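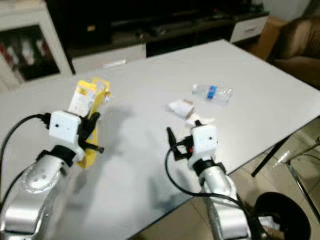

Two-arm unit with one gripper closed on a yellow box.

Edden has opened orders for its two-arm tabletop system, with a fixed price that covers arms, grippers, cabling and installation. The first 13 systems are set aside for customers who order before the end of July.

Buyers can pay in full or spread the cost over five years. Spare gripper fingers are budgeted separately – the company suggests planning for 85 sets across a site with several units.

"Most of the questions we get are about year two and year three, when the service bills arrive," said Dougal Jardine, head of sales at Edden. "We now quote those with the purchase price."

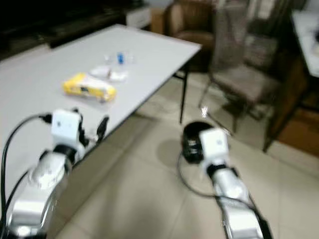
Photo: Edden

Flinwood, which runs assisted living apartments, has used the planning guide to draft its equipment budget for 273 units of housing. Ka-ming Chou, purchasing manager at Flinwood, said table clearing and small-item handling were priced first.

The planning guide and order form are available from Edden's sales office.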